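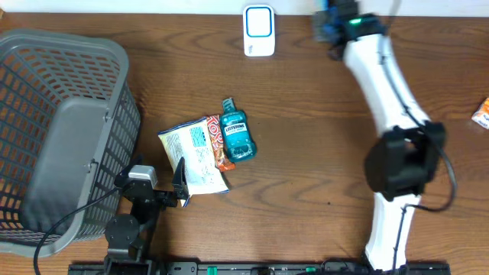 The two-arm bench at Clivimetti, with grocery items and the gray basket on the left.

Visit report: Clivimetti demo rooms, Ketville

We went out to Ketville in January to look at the two-arm bench kit that Clivimetti is offering to small packing and order-filling businesses. Three of us made the trip: Eamon Sheehan from our warehouse side, Gráinne Fahy from purchasing, and me. We pack mixed household orders, mostly snacks, toiletries and small boxed goods, and we wanted to know if a kit at this price level could take over any part of that.

Clivimetti has the ground floor of a former print shop on the road out toward the rail yard. Parking is at the back and the sign is small, so go past the tire place and turn left. Kieran Ó Súilleabháin met us at the door at 10 in the morning. He runs demonstrations and is also the person who picks up the phone if you buy one. Róisín Hennessy, who leads the software work, joined us for the second half.

What is on offer

The product is called Bimimura. It is sold as a kit: arms, grippers, a mounting rail, cabling, a wrist camera, a controller and the software. You supply the table and a computer that meets their spec. They will also sell you a setup service, and there is a rental plan with a minimum term of four months. Gráinne asked for both price sheets and has them.

The arms do not have to match. On the bench we saw, the left one is black and the right one is mostly white and follows a long curve up over the table. Kieran said customers often already own an arm and want to add a second, and that the software treats each one separately. Both are anchored to the same black rail along the front of the table. If you change the rail or move an arm along it, you have to run the alignment again.

The table at Ketville is an ordinary wooden top with a strong grain. I asked if the pattern bothers the camera. Róisín said a busy surface makes training take longer but that they keep that table on purpose so visitors don't go home and find their own surface is harder. Our packing tables are plain gray, so I don't expect a problem there.

The demonstration

The job was sorting a few loose grocery items into a basket. They had out a white and yellow snack package, a candy bar in an orange and brown wrapper and a Listerine bottle lying on its back, with the gray plastic basket on the left side of the table. The candy bar was partly under the snack package, and that was the arrangement Eamon wanted to see, as our totes come down the line looking much the same.

The left arm started with the package. It brought its gripper up to the lower edge and put a finger against the corner before closing. Kieran explained that the arm is trained to touch first on soft packaging and then grip. On the first run it got hold of the package and placed it in the basket without trouble. The candy bar took two tries. The bottle went in on the first try but was set down harder than I would like. A plastic bottle can stand that. A glass one might not.

We asked for repeat runs with the items moved. Out of 10 runs, Eamon wrote down eight in which everything ended up in the basket with no help from a person. In one of the others the candy bar was left on the table, and in the last one the arm pulled the snack package over the bottle and then stopped and waited. Kieran pressed the resume button and it carried on. The stop is deliberate. If the software is not confident, it holds position and signals the operator.

Speed is the weak point. A person doing the same job would be finished long before the bench was. Kieran did not argue with this. His case for the product is that it can run through a break or a second shift with one person watching several benches. Eamon thinks that only works for us on the slow lines.

The right arm did less than I expected. It shifted items toward the left arm and handled things on its own side, but the two arms did not pass anything between them. Róisín said handovers are in testing and she would not give a date. I would leave them out of any calculation.

Training it on your own goods

This part took up most of our questions. The kit comes with a general grocery and household model, and you then add your own items by guiding the arms by hand through the task. Clivimetti suggests 200 guided runs for a new family of items. Gráinne tried it herself. She guided the left arm through five runs with a small box and said it was tiring on the wrist at first but easy to understand. The screen tells you at the end of each run if it was recorded properly, and you can throw out a bad one right away.

After you have the runs, you upload them, and a new model comes back the next morning. It can be done on your own computer if you don't want to send anything out, but you need a better graphics card than the base spec. Róisín gave us the list.

Eamon asked what happens when a supplier changes the packaging, which happens to us all the time. The answer was that a new color or print is usually fine, and a new shape or a different kind of wrapper usually needs more runs. We were not shown this, so I am only passing on what we were told.

Setup and space

You need a solid table, a power outlet for each arm and enough room behind the operator for the arms to be lifted off. Kieran's own estimate for setup with their technician is one working day. Without the technician he suggested setting aside a week for people who have not done it before.

I paid some attention to the cables. The cable from the black arm hangs loosely and was lying across the lower part of the basket while we were there. The white arm's cable runs along the arm and loops out around the black wrist joint. In a busy packing area I would want clips or sleeves on both. Clivimetti sells a sleeve set as an extra, and I think it should be in the box.

The grippers are simple two-finger units. Replacement finger pads are a wear part. We asked how long they last and got a fair but vague answer, that it depends on the goods. Gráinne has asked for the price of pads in quantity.

On safety, the arms stop when they meet resistance. I put my hand in the way of the left one, with Kieran's permission, and it stopped with a light push. He also showed us the stop button on the operator side. Our insurer will want the paperwork, and Róisín promised to email it.

Another customer

Before lunch we had a call with Imogen Yeoman at Mbwambo, a mail-order firm that has rented the kit for over a year. She uses it for one task only, clearing returned items from a table into bins. She likes the support and said her calls were always picked up. Her complaints were about software updates, which had twice changed a setting she relied on, and about the manual, which she described as written for people who already know the product. Having leafed through the manual on the drive home, I agree with her.

She also said to start with one bench and one task, and to leave it alone for a month before deciding anything.

What we think

The arms are decent and the software is further along than the one we saw last year at the trade fair. It copes with overlapping items better than I thought it would. It is slow, the handling of rigid goods is a bit rough, and the two-arm part of the two-arm kit is not finished.

Eamon would not put it on the main line. He would try it on returns, where the goods arrive in no particular order and an hour either way does not matter. Gráinne prefers the rental over buying, mainly on account of the pads and the unfinished handover feature. I agree with both of them.

Still open from our side: the insurance papers, the pad prices, the graphics card question and a test with our own items. Kieran has offered to run that test if we ship him a mixed tote. Eamon is putting one together, with two glass jars in it.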